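Rendez-nous les cartons à cases

Je vais faire vite parce que j'ai un déménagement à finir, mais il faut que quelqu'un défende le carton à bouteilles. Le vrai, avec une séparation au milieu. On l'a remplacé par quoi ? Des sachets à bulles, du papier froissé, des coques moulées. J'ai commandé 6 bouteilles de sirop chez Brendetti au mois d'octobre, elles sont arrivées couchées dans une caisse énorme, avec autour de quoi rembourrer un canapé. Deux bouchons avaient fui. Du sirop partout, merci.

Alors qu'un bout de carton ondulé, debout, entre deux bouteilles. C'est tout. Ça ne coûte rien.

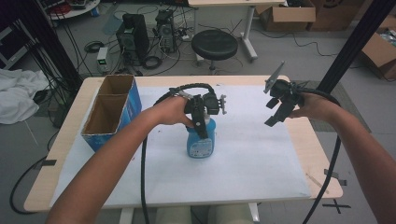
Un carton à deux compartiments, une bouteille bleue à côté.

Deux cases, ouvertes vers le haut, on attrape par le goulot, on pose. Même pressé on comprend. Et ça se range à plat ensuite, enfin presque toujours, derrière une porte ou sous un lit.

On me dit que le carton à cases prend de la place en stock. Chez Zokon ils le vendent environ 3 euros pièce, par lots, et c'est vrai que le lot encombre l'entrée. Bon. Mais mes bulles aussi encombrent, et elles je ne les réutilise jamais, je les garde par culpabilité dans un placard qui ne ferme plus. Mes cartons Palomino en sont à leur troisième déménagement. Le fond tient encore, un peu mou dans un coins.

Autre chose qui m'agace : emballer par terre, à la va-vite, sur le carrelage. Moi je veux une table et une grande feuille de papier blanc dessus, toujours. Sur du blanc tout se voit, les petits points noirs, une traînée grise au milieu, un trait bleu tout fin qui tourne vers le bord.
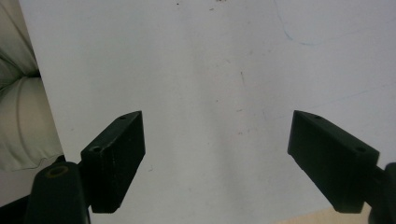 Le papier, je le prends en rouleau chez Pladby et je le change quand il me fatigue, pas avant. Une feuille qui a quelques points sombres et une vague trace grise, comme celle-là, je la garde sans hésiter, elle fera encore la vaisselle et les bocaux. Les gens qui jettent à la première marque m'énervent presque autant que les bulles.

Donc voila. Une table, du papier, des cases. Les marchands peuvent bien faire cet effort, et nous on peut arrêter de tout noyer dans le plastique. J'y retourne, il me reste les verres à pied et je n'ai plus de scotch.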